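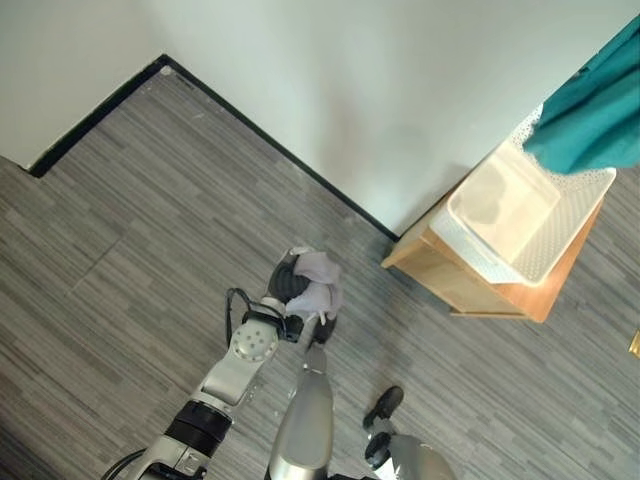 Black baseboard, white walls and gray striped flooring in a corner.

Plirlow Showing Lockbox

December | By the owner at Sellska

We use cookies to remember what's in your cart. By staying on this site you agree to our cookie policy. Accept | Manage settings

I sell a lot of things to people who are selling their own houses – yard signs, flyer tubes, sign-in books, those little directional arrows that blow over in a stiff wind – and the question I get more than any other is how to let buyers in when you're at work. For years my answer was a hide-a-key and a lot of phone calls. Now it's the Plirlow, and I like it enough that I gave it a page of its own instead of squeezing it in with the sign stakes.

It's an electronic lockbox that hangs on your doorknob or railing and holds your house key. You set the codes, you hand them out, and the box keeps a list of which code opened it and when. That list is why I switched. With an old dial box, everybody who ever toured the house had the same combination, and unless you remembered to change it between showings (I never did) they had it for as long as the house was on the market.

The price is $199, which includes the box, the batteries, a soft sleeve for the shackle so it won't chew up your door hardware, and a printed sheet of blank code cards you can fill in and tear off.

How the codes work

You get one owner code and up to 11 visitor codes at a time. Each visitor code can be set to work once, to work for a single day, or to keep working until you cancel it. I give the inspector and the appraiser a day code, buyers' agents a one-time code, and my sister a permanent one because she waters the plants.

When you've used up all the slots, you just delete an old one and write over it. I've had a busy open house month where I was deleting codes every evening and it took me less time than making coffee. You can do everything from the keypad, no phone needed. There's an app too, and it's fine, but I mostly use it for reading the entry list because the screen on the box is tiny and I'm not getting any younger!

One thing to know is that the app talks to the box over Bluetooth, so you have to be standing near it. It will not send you a message at the office when somebody opens the door. If you want that, you want a smart lock, and I don't carry those. I tried a couple and spent half the summer helping people reset them over the phone.

What fits inside

The key compartment takes house keys of the ordinary kind, up to five if they're on a plain ring with nothing else attached. A car-style fob will go in if it's a slim one. A garage remote won't, please don't force it, I have replaced two doors on boxes where somebody tried. If you have a condo with a building fob and a mailbox key, measure first and send me a message. I'll go and try something close to it in the box on my counter.

Hanging it

The shackle opens wide enough for most round knobs, porch railings and gas meter pipes (ask the gas company before you go hanging things on their pipe). Lever handles are the trouble spot. The box will slide right off the end of a lever, so for those you'll need the post bracket, which is $29 and screws into a porch post or the side of the house. Screws are included, but the masonry anchors aren't. If you have brick, pick up some at the hardware store while you're there for everything else.

I'd put it out of sight of the street if you can. A lockbox by the front door tells everyone driving by that the house may be empty, and mine goes around the side by the hose bib. Then I just put the location in the showing notes.

Batteries and weather

It runs on 4 AA batteries. Mine lasted through an entire listing and well into the next one, and the box beeps at you for a good long while before it quits. If you do ignore the beeping, there's a contact on the bottom where you can hold a nine-volt battery and get it open long enough to take the key out. Use alkaline, since rechargeables make the low battery warning go off early.

We get real winters in Dondcombe. The keypad cover does a decent job of keeping freezing rain off the buttons, but it has to be snapped all the way down, and visitors forget. I put a strip of tape on mine that says CLOSE ME and it helped a little. If the cover freezes shut, warm it with your hand. No hot water.

Plirlow or Miranda?

I still carry the Miranda, the dial box I sold before this one, and for some people it's the better buy. There are no batteries, no app and nothing to learn. If you're having one open house and a handful of showings you'll attend yourself, get the Miranda and spend the difference on a bigger sign. If you're already living in the new place, or you work days, or agents are bringing buyers through while you're out, I'd go with the Plirlow. The bracket fits both.

Some agents will ask whether it works with the key system their association uses. It doesn't. They'll need a code from you like anyone else, and I haven't met one yet who minded, as long as the code was in the appointment confirmation and they didn't have to stand on the porch calling you.

Before your first showing

Change the owner code from the one printed in the booklet. Test the actual key in the actual door, especially if it's a fresh copy. I had a customer lose a whole afternoon of showings to a badly cut key, and the box got blamed for it. Write your owner code down somewhere that isn't inside the house.

Returns and rentals

You can send it back within a month if the shackle hasn't been cut and you have the box it came in. I can't take back one that's been locked with an owner code you don't remember, so please reset it first (hold the star key until it beeps twice).

I do rent them out locally as well, usually to folks who only need one until closing. There's a deposit, and there tends to be a wait in spring, so get in touch before your listing goes live. Pickup is at the side door of the shop in Dondcombe. Orders that come in before noon usually ship the same afternoon.

Get the Sellska newsletter: new stock, used sign frames and the occasional coupon. Enter your email to sign up. Unsubscribe any time.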